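4.2 Hand-held demonstrations outside the laboratory
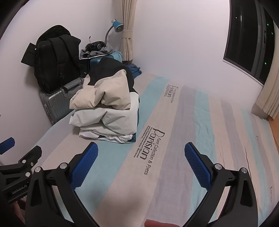 It is often claimed that demonstrations collected in people's homes carry over to a robot arm with little loss. We are not convinced. In the Mirnthorpe set, 200 demonstrations of moving folded clothes were recorded with hand-held grippers, and 80 were repeated by remote control on the Rundum arm. The hand-held ones were quicker to make, but speed of collection says little about what a policy learns from them.

Figure 3. Hand-held grippers at a bed with a stack of folded clothing on a striped sheet.

Our main doubt concerns the wrist. A person turns it without thinking, and up to 10 of the motions in each batch asked for angles the arm could not reach. Schumacher's filter drops such motions - and with them, we suspect, most of the useful ones near walls and corners. Nakamura re-labelled the dropped motions by hand and found no clear rule behind them. Soft items add a further problem, as grip force was not logged in either condition. The comparison in Section 5 should be read with this in mind.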